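Table Packers, Part Time (September Start)

Rinaldi is taking on part-time packers for its Kiretti workroom. The job is sorting small household items at a table, setting them in trays and containers, and boxing them for the Gimska and Usemine orders. We have been packing by hand at this address since 1999.

Shifts run from 8:30 a.m. to 1 p.m. You will stand for most of the shift and lift boxes now and then. We train on site, so no experience is needed, but you should be comfortable handling light, small parts.
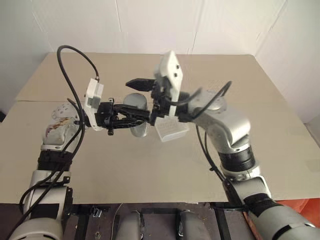 Tabletop with a grey container and a small translucent white piece.

Each packer clears their own table before the break and again at the end of the shift. Leftover pieces go back to the shelf they came from, with the slip.

To apply, stop by the front desk at 538 Gimska Road and ask for form 324. Please bring photo ID and the hours you can work. Applications are open through September.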